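Open Day at the Sakholm Lab: Pens, Cups and a Very Patient Robot

Friday, August 3, 2018

If you missed the open day at Sakholm, you missed a good one! We had planned for a quiet afternoon with the doors propped open and a pot of coffee, and we got 199 visitors. That is by far the most we have had through the building in one day, and by three o'clock the line for the pen table went out past the elevators and halfway to the parking lot. Thank you to everybody who came, and a special thank-you to the families from Flolivdale who drove over together and stayed until we turned the lights off.

For anyone who hasn't been following along in this newsletter, the group at Sakholm works on teaching robot arms to do small everyday jobs at a desk or a kitchen counter. A person guides the arms through the job by hand, again and again, while the cameras on the arms record what goes on. Those recordings are then used to train a program that tries to do the same job on its own. The arms are not big factory machines behind a fence. They sit on ordinary desks, and the job we picked for the open day was about as ordinary as it gets: pens and a paper cup.

It sounds like nothing. Then you watch it for a minute and you start to see how much is going on! A pen is thin and it rolls. A paper cup weighs almost nothing, so if the arm comes in a little low it bumps the rim and the whole thing slides away or tips over (we went through a good number of cups before lunch). The pen has to be held near the end, the arm has to get above the cup, and the tip has to go inside the rim at an angle that works with whatever is already in there. The second pen is always harder than the first, as plenty of our younger visitors pointed out while they were telling the robot what to do.

There were 6 stations in all, and we let visitors take the controls at two of them. You hold a pair of handles, squeeze to close the gripper, and the arm follows your hand. Most people moved much too fast on the first try and much too slowly on the second, and somewhere in the third or fourth try it clicked. One girl from the Stokent summer program put three pens in a row into the cup without touching the rim once, then handed back the controls and went to get a cookie as if it were no big deal. The room clapped for her anyway.

The recordings are adding up nicely. Before the open day the pen job had 2,074 of them, all made by our own staff over the summer, and visitors who signed the sheet at the door had their turns saved as well. We are keeping those in a folder of their own for now. People who have never used the arms do things our staff would never think to do. They come in from the side, they stop in mid-air to think, they let go and grab again from a better spot. All of that is useful, and we are excited to find out what the program makes of it.

Several visitors wanted to know why a robot would need to learn this at all. It's a fair question and it got a fair amount of discussion at the coffee table. Pens are a stand-in. The same kind of motion comes up with toothbrushes, paintbrushes, forks, screwdrivers and test tubes, and a lot of people would be glad of a hand with one or another of those. The Kourkoulas project, which paid for the newer pair of arms, is mostly interested in help for people who have trouble gripping thin things. Two of their staff came along and spent over 20 minutes in a corner with a retired dentist, drawing tool handles on napkins. We would love to have those napkins back, by the way, if they went home in somebody's bag.

A few things we'd do differently. The room got warm. The sign for the restrooms pointed at the supply closet for most of the morning. And the running-on-its-own demo, where nobody is at the controls, needed a better spot, as only the front row could see the cup. Next time it goes up on the big screen.

The next open afternoon will be smaller, with sign-up at the front desk or by replying to this newsletter. We are hoping to have a folding job ready by then (dish towels, if all goes well) and the pen table will be there too, by popular demand. Bring the kids, and bring any odd pens you have lying around the house. Fat ones, skinny ones, the kind with four colors in them. The arms have mostly practiced with the same few, and it's time they met some new ones.

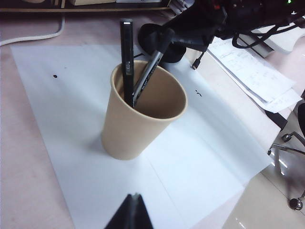
My son and I stood in that line twice and would have gone a third time if it had been shorter. He knocked the cup over on every single try and has been practicing at home with kitchen tongs and a juice glass. Could you put one of the hands-on tables lower next time? The smaller kids had to reach up for the handles. We'll bring the four-color pen.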